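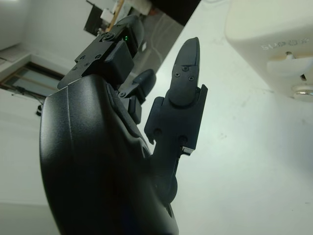
Black robotic hand, seen from below

Putadcombe Community Big Band: progress report to the Fladel Fund, spring term

Dear all at Fladel,

What a spring we've had! When you agreed to support our learn-to-swing program we hoped to fill one beginner band. We now have 2 full bands rehearsing every Monday, one for complete beginners and one for players coming back to their horns after a long break, and the sound coming out of the Pravadov Hall by April was a real thrill to hear.

The beginners spent the first few weeks on rhythm alone. They clapped, they sang riffs back and forth, and they learned to leave space on the second half of the bar (harder than it looks, as our trombones will tell you). After that we handed out the easy blues charts. By the end of term they could get through three of them with solos, and one of the altos took two choruses without being asked.

The returning players moved faster. Iker Echevarría has been leading them from the piano and he has pushed them hard on dynamics, so the quiet passages are now properly quiet - a first for this band! They are working on a ballad feature and a long mambo that still falls apart at the second repeat. We'll get there.
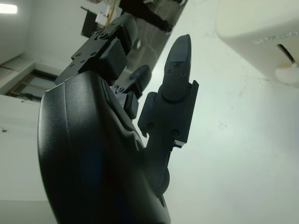
Spring concert and audiences

We played the end-of-term concert to 347 people, our biggest crowd so far. The program ran from early swing to a brand new piece by Þórarinsdóttir, written for mixed-ability players with optional parts for anyone who wanted a stretch. It has a lovely slow opening with just bass and clarinet, and then the whole band comes in on a groove in five. We had worried about the five. The audience had no trouble with it and a good number were tapping along.

Ticket income came to $2,467, all of it going back into the program. We kept under-sixteens free, as agreed with you, and we'd like to do the same in the fall.

Spending

Most of the grant this term went on tutor fees and hall hire, both on budget. We spent $600 on repairs to the loan instruments, mainly pads and springs for the saxophones and a new slide for one of the trombones. Sheet music cost less than planned thanks to a shared library arrangement with two other bands in the county.

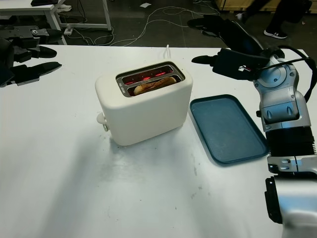

We'd like to move what was left in the music line over to percussion. The beginner band has been sharing one ride cymbal with the returners, and it has to be carried between rooms at the changeover. A second cymbal and a decent pair of congas would make a huge difference to the mambo. Please let us know if you're happy with that change and we'll send a revised budget.

Still to do

The improvisation workshop slipped to next term when our guest tutor had to move dates. We also haven't recorded the bands yet. The plan is to do both over one weekend, with the workshop first so that everybody is warmed up and feeling brave.

Rehearsals start up again after the break, 7 p.m. as usual. Come and sit in the back row any week you like - or bring a horn!

With warm thanks from everyone in both bands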